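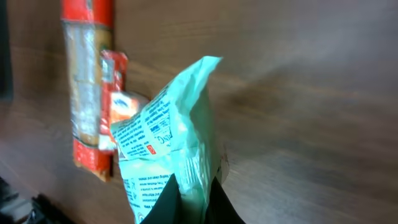

Brirthorpe Dental Surgery - Patient Group
Minutes of meeting, 2018-09-14, upstairs waiting room

Present: seven patient members, practice manager, one dentist (left after item 4), dental nurse taking notes.
Apologies: two received.

1. Last minutes
Agreed. One correction - the Clestden surgery closes at 5.30, not 5.

2. Matters arising
Handrail on front steps - done.
Radio in downstairs waiting room - still too loud by the desk. Manager to have another word.
Large print medical history form - drafted, not printed. Carry over.

3. Missed appointments
Long discussion. Practice manager reported 600 appointments missed without notice over the past year, both sites together. Worst for hygienist, and first thing in the morning. Text reminders go out two days before. Several members said they never get one. Manager thinks a lot of the mobile numbers on the system are old. Desk to ask everyone to check their number when they come in.
Question whether to charge. Can't for NHS patients. Private hygienist visits could have a deposit. Views split, no vote taken. One member felt strongly that a deposit would put off the people who most need to come. Another said she would happily pay it if it meant getting a slot before Christmas.
Short notice list suggested - patients who can get here quickly put their name down and get a ring if something comes free. General support. To be tried at Brirthorpe only for now.

4. New patients
List has been closed since February. 50 on the waiting list, mostly families from the new houses off the Clestden road. Dentist said the new associate starts next month, three days a week, and children will be taken on first. Asked if brothers and sisters can be booked together - yes, if they ask when they ring. Not after school though, those go straight away.
Dentist left at this point, patient waiting.

5. Online booking
Plututum system goes live at Clestden first. Check-ups only, no emergencies or treatment. Members asked what happens to people without a computer. Phone stays as it is. One member had tried the test page and couldnt get past date of birth. Manager to report to supplier.
Letter about the change going to all 4000 patients. Members asked to see it first, as the last one was hard going. Manager to email it round.

6. School visits
Two schools have said yes to toothbrushing talks, third not replied. Need more sample toothpaste and the big model teeth back from Clestden. Sugar display to be redone, labels have faded.

7. Parking
Again. Cars from Lui next door (the hairdressers) in the two bays marked for patients. Manager has spoken to them, they were fine about it, said its customers not staff. Bigger sign to be priced up. Disabled bay needs repainting.

8. AOB
- Magazines very old. Agreed to bin the lot and start agian.
- Phone queue message says "your call is important" every 10 seconds. Can it be less.
- Water cooler upstairs leaking, bucket under it at present.
- Thanks to reception for the way they handled the boiler day.

Actions
Manager - radio, Plututum login problem, draft letter, price for sign, phone message
Reception - mobile numbers, set up short notice list
Nurse - model teeth, toothpaste samples, chase third school
All - comments on the letter within a week of getting it please

Deposits for hygienist visits to go on next agenda. Date of next meeting to be confirmed, same room unless the heating is off.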